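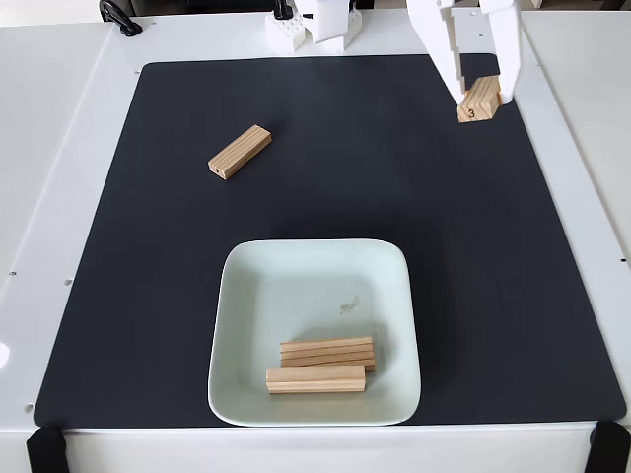

Do bookstore preorders count toward first-week sales?

plarnow_reader
My novel is out in October from a small press. 400 preorders, mostly through one indie store. Are they counted when placed or when shipped?

Fondurano
Normally in the week of publication, provided the store reports its sales. Ask the store. Bulk orders may be flagged or left out, depending on the list.

santoso7
No idea about lists, but get on a podcast. Mine sold 40 copies after one.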